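4.2 Open day at Skarkby

The second demonstration took place at the Skarkby site on October 16, 2020, during the Flendevine open day. Visitors stood behind a floor line while the robot ran the Wunska handling routine under operator control. Each run used the same settings as the laboratory trials in May, except that arm speed was held to 80 percent. We logged 387 runs over the day. Two were stopped by the operator and are left out of Table 3. Fig. 2 gives a view from the wrist camera, with the metal fingers and thumb of the hand over a carpeted floor.

Fig. 2. Wrist camera view, Skarkby open day.

Visitors could ask for a run to be repeated, and these repeats were logged under the same Nijs session number as the first attempt.
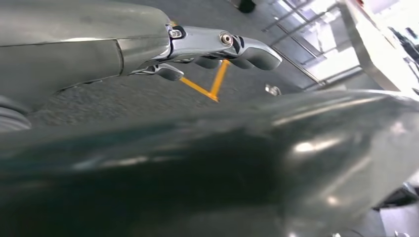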